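Selling Gift Boxes and Hampers – Notes for Session 4

14/01/2024

Right, settle in, because this is the long one. Last time we got as far as choosing a theme and finding suppliers, and a few of you stayed behind to ask how on earth you put a price on a hamper. So we're doing pricing first and then packing, and if there's time at the end I'll talk about corporate orders (there is never time, so I've written that part out properly for you to take home).

1. What does a box cost you?

Most people add up the food and stop there. I did it for my whole first season at Arside, and I was so pleased with myself until I sat down in November and saw what I was spending on shredded paper. Shredded paper!

Write down everything that leaves the building with the order. The jars and packets, yes, but also the basket or box, the filler, the ribbon, the gift card, the outer carton, the tape and the label. Then add your time. Please add your time. If it takes you 27 minutes to pack and wrap one hamper, that is 27 minutes at whatever you would pay somebody else to do it, and one day you will be paying somebody else.

Let's do a small one together. Say the contents come to $47 and the packaging, labor and outer carton come to another $13. Your cost is $60 before shipping, card fees and rent. A lot of beginners would list that at $75 and feel greedy. Take off the card fee, one broken jar in every so many boxes, and the customer who wants a different chutney, and you're left with very little.
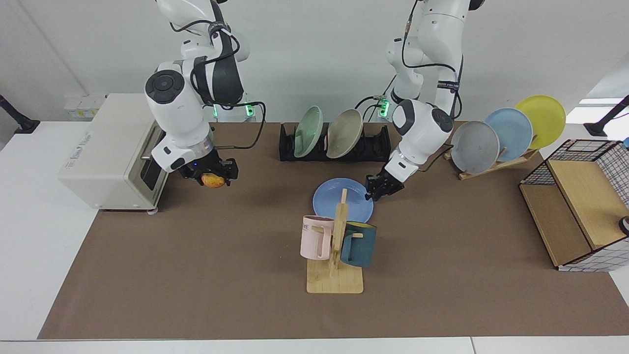
My own habit is to double the cost and then look at the number as if I were the customer. So $120 in this case. Would I pay that for my aunt? If the answer is no, I don't shave the price, I go back and change the contents. Swapping one expensive item that no one notices for two cheaper ones that fill the space nicely will often do it.

Something to try at home: take a box you've already designed, remove the single most expensive item, and see whether the box still makes sense. Bring the before and after lists next time.

2. The anchor item

Every box needs one thing the eye goes to first. In food hampers it's usually a cake, a cheese or a bottle. In breakfast boxes it could be a good marmalade in a big jar. Everything else is there to keep it company.

The Limmont range (the handout with the green cover, page two) is a lovely one to study. The small box has five items and the large one has eleven, and the anchor is the same fruitcake in both. They buy one cake in quantity, so it costs them less, and the customer who trades up feels they're getting the same treat with more around it. Compare that with the Skjelbred boxes on the next page, where every size has a different anchor. Beautiful things, and I'd be happy to get any of them, but think of the stockroom.

I'm not saying one is right. A small shop with regulars may want the variety – people who buy from you every year do get tired of the same cake. Just know what you're signing up for.

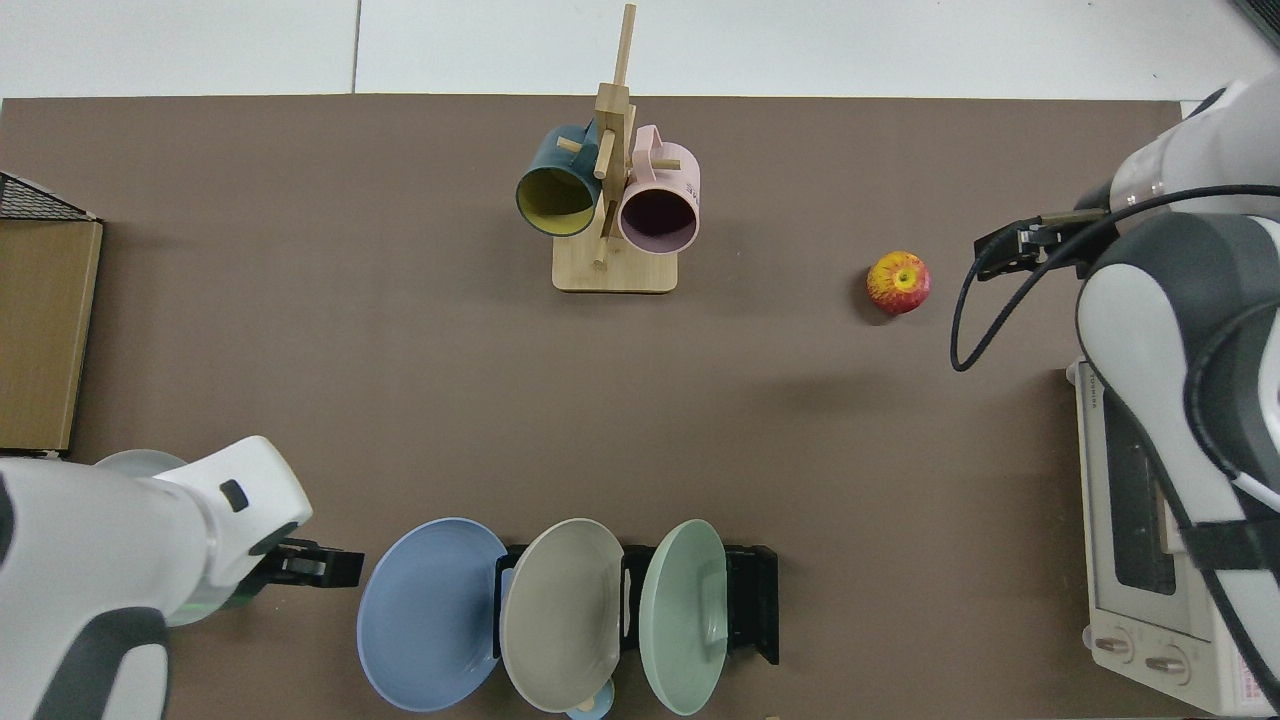 Perishables, then. Fresh fruit, soft cheese and anything baked without much sugar in it will put a clock on your order. You need to know three dates for each box: the day you pack it, the day it should arrive, and the day the shortest-lived item stops being nice to eat. I'd want at least a week between the last two. Customers order early for the holidays and then leave the box in a closet until the day, and you can print "open on arrival" as large as you like.

If you do want fruit, keep it to local delivery and pack it the same morning. Pears bruise if you look at them. Clementines travel far better than you'd expect.

3. Packing order

Heavy at the back and the bottom, light at the front and the top. You know this already from bagging groceries. What catches people out is the filler. Use more underneath than you think, pushed down hard, so the items stand up tall and stay put. Glass should never touch glass. Wrap one, leave the next, wrap the one after, and you've halved your wrapping.

Then do the shake. Close the carton, pick it up, tilt it both ways and listen. If it rattles, open it up again. Yes, even if the ribbon is perfect.

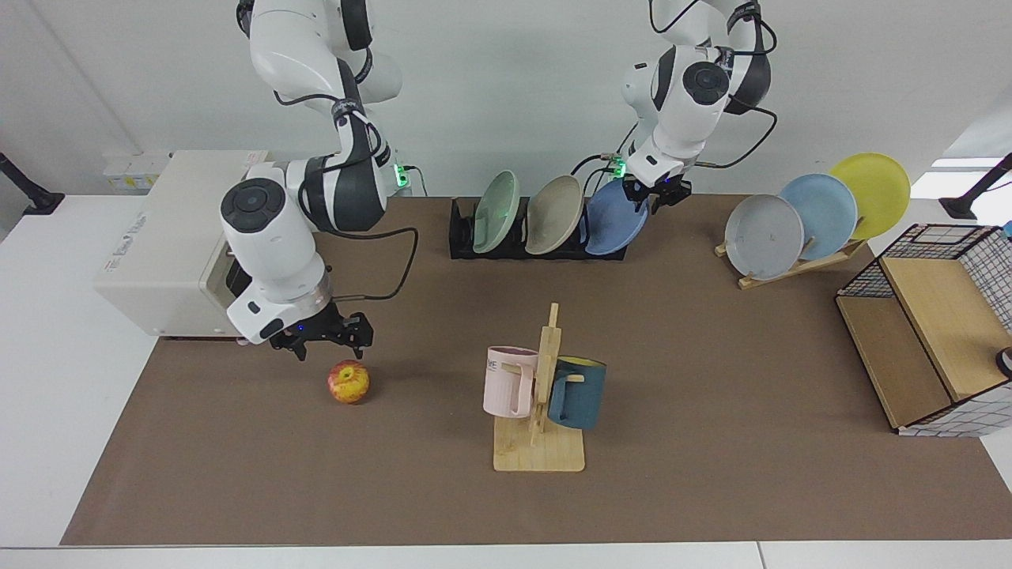
4. Corporate orders (take-home part)

My biggest was 206 boxes for a company called Siso, all going to separate addresses, and I learned more from it than from anything else I've done. Mostly I learned to ask for the address list in a spreadsheet, in one format, by a fixed date, before taking the job. Theirs came in four emails and a photo of a notebook page.

Ask for half the money up front. Ask who signs off on the gift message, and get it in writing with the spelling they want. Agree on substitutions before you order stock, and ask about alcohol and nuts early. Quote shipping separately, per address, and don't let anyone talk you into a flat rate until you've seen where the boxes are going.

For next session: your two contents lists, one finished costing sheet with your time on it, and a box of any size that passes the shake. Scissors and tape will be on the side table, but bring your own ribbon.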